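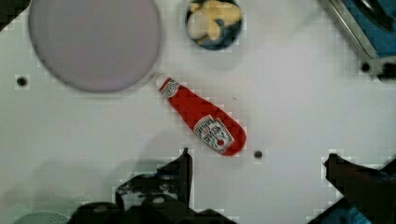
Wrist view of the demonstration table, with the plate, the small blue bowl and the toy ketchup bottle between the gripper fingers and the far edge.

Section 2. Running the Kitchen Table Demo for Visitors

Welcome, and thank you for opening up your Edier station to guests! Folks love this demo, so please give yourself 40 minutes before the doors open to get it ready.

1. Turn on the Verex controller and let it finish starting up.
2. Lay out the toy foods and dishes with a little elbow room between them, keeping the ketchup bottle on its side where the gripper can come down over it. 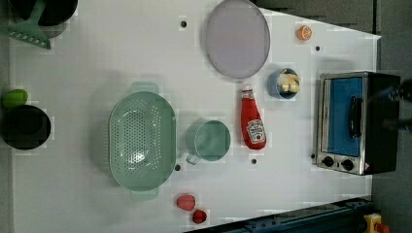

3. Check the overhead view on the visitor screen and slide in anything that sits too close to the edge of the table.
4. Set the arm speed to Visitor on the Gruvisell panel. (Full speed, marked 100, is for staff testing only.)
5. Invite a guest to pick an item, then press Start and let everybody enjoy the show.

Note: Groups of up to 12 can see comfortably. If yours is bigger, split it in two and run the demo again, as many times as you like!

CAUTION: Keep hands and sleeves off the table while the arm is on. Press Stop before you move any toy, even one that has only rolled a little.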